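4.3 Choosing chores for the Pedurex hand tool

This section applies to sites that record household or shop-floor work with the hand-held gripper and later run the same work on the Pedurex arm. Read it before drawing up a chore list. Fitting the fingers is covered in 4.2.

What the arm can be expected to do

The arm will pick up, move and set down single rigid objects on a clear, level surface. It will tidy a worktop and wipe a flat area. It will not reliably fold cloth, sort mixed cutlery, open unfamiliar packaging or handle anything that changes shape when squeezed. Upright objects on stands, such as framed pictures and display boards, fall between the two groups – the grip is easy, the setting down is not.

At the Gromley site, 208 attempts at a mixed chore list gave 58 completed without help. Most of the completed runs were single-object moves. Treat any chore outside that group as supervised work.

Setting up a chore

1. Write the chore as one start position and one end position. If it needs more than two grasps, split it.

2. Clear the surface of everything that plays no part in the chore.

3. Check the lighting. Soft shadows are acceptable. Hard shadows across the object should be removed by moving the lamp.

4. Squeeze the trigger fully and release it. Both fingers must travel evenly. If one lags, stop and see 7.1 (Linkage and bushings).

5. Approach slowly with the jaw only a little wider than the part to be held. A jaw opened to its full width tends to knock light objects over.
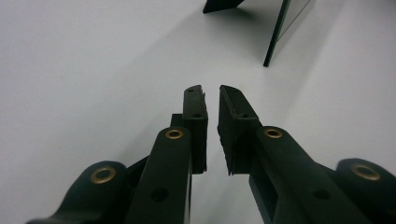

6. Close on an edge or a leg where the object is thick enough to take the load. Do not grip glass or a loose backing panel.

7. Lift, move and lower in one continuous motion. Pause before releasing.

8. Repeat from a different angle. Vary the approach, and keep the end position the same.

NOTE: Pale, glossy worktops give the tracking little to work with. If the position trace drifts, lay a patterned mat at the far side of the work area and start the recording again.

CAUTION: Keep fingers clear of the linkage arms while the trigger is moving. The pinch points are at the pivots.

CAUTION: Do not leave the arm running chores unattended, including chores it has completed before. The release limits set by Hamdan for the Nundesside workshop apply to all sites until replaced in writing.

For glass-fronted objects, go to 4.4.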